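Section 9: Setting Up Your Lumero Expedition Stove

Welcome to the part of the guide we love most! A Lumero that is set up well at home will be an old friend by the time you reach high camp. Set aside an evening before you pack -- it's time well spent.

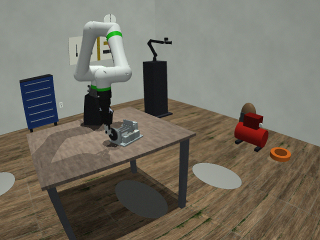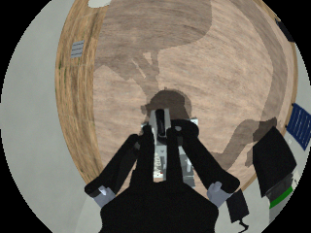
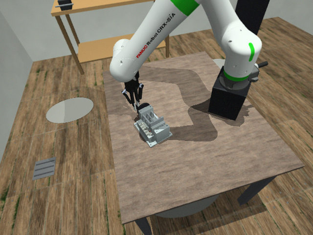
Before you start: work outdoors on level ground, well away from your tent.

1. Fold out the legs until each one clicks.
2. Screw the pump into the fuel bottle by hand. Snug is plenty!
3. Push the fuel line into the pump and close the catch.
4. Give the pump 41 full strokes. Above the Osivov hut (1,324 m), add 9 more.
5. Open the valve for 2 seconds, close it, and light the priming cup.
6. When the flame burns low, open the valve slowly and listen for that lovely steady roar.

CAUTION: Never run the stove inside a closed tent. Carbon monoxide has no smell.

Note: If you are using the Carrilho windscreen, leave a gap on the side away from the wind so the fuel bottle stays cool.

Note: Stoves bought before November came with the older Prilura seal. It works fine, but give it a drop of oil before every trip -- cold makes it stiff.

Let everything cool fully before you take the pump out, then wipe the threads and put the cap back on the fuel line.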